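Pre-session inspection, two-arm teleoperation cell
Site: Durkdale workshop, Finodville
Inspected by: Gadisa Wolde
Date: Jan 7, 2020
Task set: Habte, two-arm handling, operator on remote control

Mark each line OK, FIX or N/A. Write a comment for anything that isn't OK. Don't start recording with an open FIX in sections 1 to 3.

1. Mounting

1.1 Base brackets tight on the front rail, both arms. OK.
1.2 Rail doesn't shift when pushed by hand at either end. OK.
1.3 Side and back walls secure, corner posts square. OK. Wallpaper is lifting a little low on the left wall, outside the reach of the arm. Leave it until July.
1.4 Tabletop flat and clean. OK. Wiped down before power-on.

2. Cables

2.1 Purple cables seated at both ends. OK.
2.2 Enough slack for full wrist travel. OK on the right. The left one hangs in a wide loop toward the table and I would like it shorter. FIX, done before the first run – one extra tie at the upper link.
2.3 Nothing pinched at the elbow housings. OK.
2.4 Boards under the rail: connectors pushed home, no dust. OK.

3. Power and stop

3.1 Wrist lights green on both arms. OK.
3.2 Stop button cuts both arms. OK. Tested twice, once with the arms moving.
3.3 Arms hold position when the operator lets go of the controls. OK. The left sags slightly before it holds, same as last time.

4. Meeting in the middle

4.1 Bring the two grippers together over the center of the table at slow speed. Stop if the wrists touch. OK.

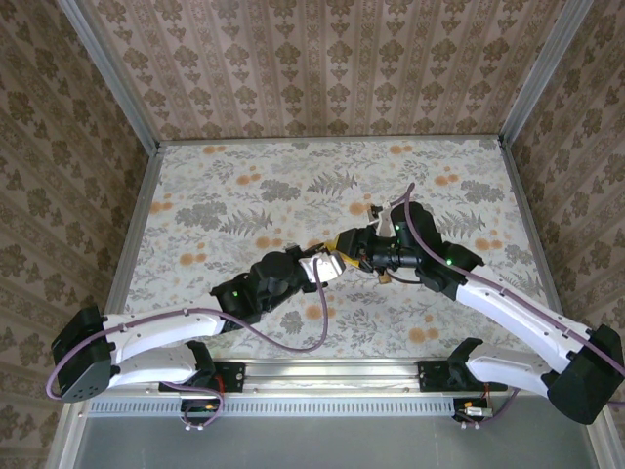 5. Grippers

5.1 Finger screws checked with the driver. OK.
5.2 Yellow pad on the right fingertip not worn or peeling. OK. Spare pads are down to one bag, order more from Vevville.
5.3 Open and close ten times from the remote, both sides. OK.

6. Demonstration runs

6.1 Empty run with nothing on the table, both arms following the operator. OK. Keep the grippers facing each other with a gap between them and hold for a slow breath before backing off.
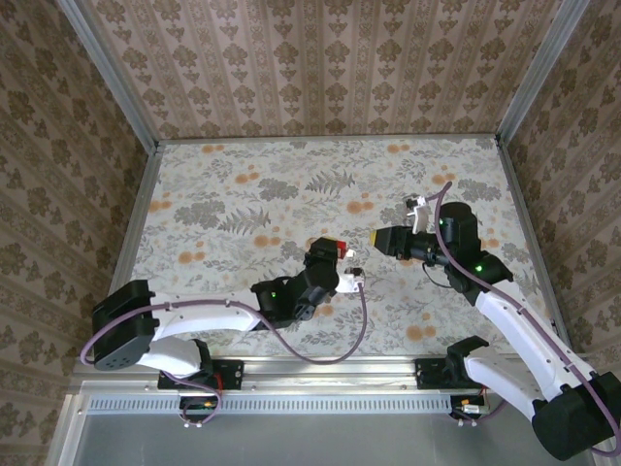 New operators tend to close that gap too fast, and the recording then teaches a jerk at the end of the reach. If it happens, throw the run out and do it again. Trimming the file later doesn't help much.

6.2 Hands out of the cell while the remote is live. OK. Reminded everyone at the start.
6.3 Run count entered in the log. OK. 102 runs kept from this set, 3,825 in total for Habte.

Open items: wallpaper, spare pads, left arm sag. I'll look at the sag again once the arm reaches 358 hours.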